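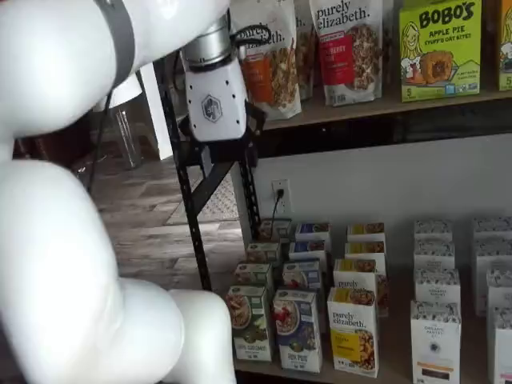 Shiela Evangelista wrote in to ask whether her stock crew would end up babysitting the arm all shift. Fair question, and for the first month at Josdale the answer was yes! So let me tell you how we set up the work between people and arm, and you can skip our mistakes.

Start with the shelf plan. Pick one bay and give every product its own column, front to back.
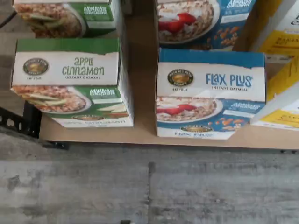
Then enter each box into Plotar with its height and width. We have 634 items in there now, and Lovely typed in most of them before we figured out the import button (sorry, Lovely).

Next, decide who owns the exceptions. Ours are crushed corners, new packaging and anything in a soft bag.

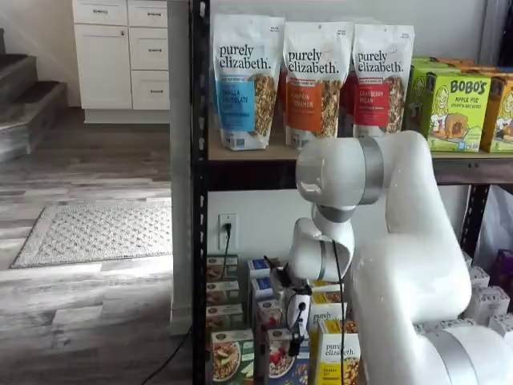 Remedios takes those on the early shift and Sekar on the late one. Give that person up to 60 minutes a shift on the schedule – if it's squeezed in between other jobs, it won't get done.

Last, talk about hours before you switch anything on. Two of our people moved from facing shelves to ordering, and they wanted the training first.
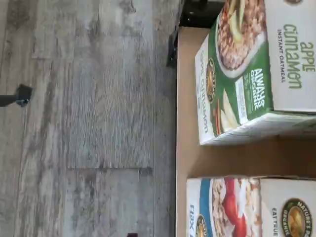 Page last changed: March, 4:10 p.m.

Keep a paper log by the bay too. Ours hangs on a clipboard, and I still read it before I open Plotar.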